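3.2 Materials and fit of the pieces

The insertion boards used in the Lustow study belong to a family of shape-matching materials long found in early classrooms. Each set pairs a flat board with separate blocks, and each block corresponds to one opening. The sets were supplied by Grinness and checked on receipt by Lis, who rejected 9 of the 900 blocks for chipped or uneven edges. Color was kept plain and strongly contrasting, so that a block could be told apart from its board at a glance (Figure 2).

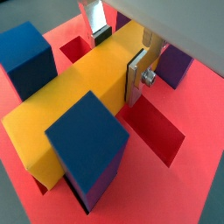
What makes a long block harder to place than a square one?

A long block must be turned to the right angle before it will enter its opening, and a small error in that angle matters more at the ends than at the center. A square block can be placed in any of four turns.

Figure 2. Long yellow block at the red board, which has rectangular openings.

Softly rounded edges were preferred throughout. In the April trials at Flositz, sharp-edged blocks caught on the rim of the opening and were often pressed down with force, which wore the board. Rounded blocks tended to slide along the rim until they dropped. The clearance between block and opening was set at 2 millimeters for all shapes. Zawadzka boards, which have a tighter fit, were left out of the comparison and are treated separately in Section 8.

Boards were laid flat on the table before each session, and blocks were returned to the tray in no fixed order.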